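FILM 210: How Films Reach an Audience
Handout for Unit 6: The Release Campaign

Read this before the seminar. Bring it with you, along with your notes on the Studeck case from last unit. The second half of the session is group work and you will need both.

1. What a release campaign covers

A release campaign starts when a distributor takes on a finished or nearly finished film and ends when the film leaves theaters. Everything before that (casting news, set photos, a director's interviews during the shoot) is usually called production publicity. It is paid for out of a different budget and often run by different people. Students mix these up in essays every year, so please keep the terms apart.

The campaign has a paid side and an unpaid side. The paid side is advertising: trailers in theaters, posters, online ads, TV spots. The unpaid side is publicity: interviews, reviews, festival screenings, appearances by the cast. Publicity still costs money, as travel, hotels and publicists' fees all have to be covered. "Unpaid" only means that the space or airtime was not bought.

2. The two campaigns we will compare

Ridico is a mid-size distributor. Its January release was a romantic comedy with two well-known leads, opening on 2,000 screens. The campaign leaned on the leads. They did talk shows, a dance video and a tour of shopping malls. The director gave one interview, in print.

Gezer is a small distributor that handles first features. Its film was a family drama with no known actors, opening on 62 screens. The director did nearly all of the publicity, mostly in the form of question-and-answer sessions after evening showings.

Look at what each company was selling. Ridico sold faces the audience already knew. Gezer sold a story about how the film got made, and the person telling it was the only one who could.

3. Key terms

Opening weekend: the first three days of general release. Previews may be added to the total, so check before you compare figures.

Per-screen average: the weekend gross divided by the number of screens. A small release can beat a large one on this measure and still earn far less.

Platform release: opening in a few cities and adding more if the film does well.

Wide release: opening everywhere at once.

Embargo: the date and time before which critics agree not to publish. An embargo that lifts on the morning of release is often read as a bad sign. Sometimes it just means the print was late.

4. Trailers and what they give away

A trailer has to tell people what kind of film they are being offered. Genre comes first, then star, then plot. The Ridico trailer gives its genre in the opening shot and names both leads within the first few seconds. The Gezer trailer holds back the plot and runs on one conversation at a kitchen table.

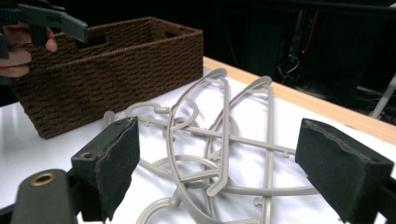

Posters work under tighter limits than trailers. A poster gets a glance, often from across a street or as a small square on a phone. Most designers pick one main subject and give it plain surroundings so that it reads quickly. Texture can help with this. A brown basket of tightly coiled rope on a white table stands out at once, with the bumpy rows showing clearly against the flat surface, and a poster can use the same kind of contrast between a rough subject and a plain ground. The Gezer poster does it with a knitted coat against a pale wall. The Ridico poster does not need to, because two famous faces will do the job at any size.

5. When the director stays out of view

Some directors avoid the press. This can be a matter of temperament or a choice made with the distributor. It puts more weight on the cast, and it can raise interest in the few interviews the director does give. It works best with an established name. A first-time director who stays silent is more likely to go unnoticed.

For the essay, do not guess at a director's private reasons. Stick to what was said in print and what the campaign did.

6. Group work

Each group will get the outline of a film from Munus, a made-up studio we use for all the planning tasks. Decide on a wide or platform release, choose who fronts the campaign, and draft a poster line of no more than eight words. Write down the choices you rejected as well.

7. Reading and deadline

Read the course pack up to page 66. The short section on festival premieres is optional this time. Campaign plans are due at the start of the next seminar, one per group, on paper.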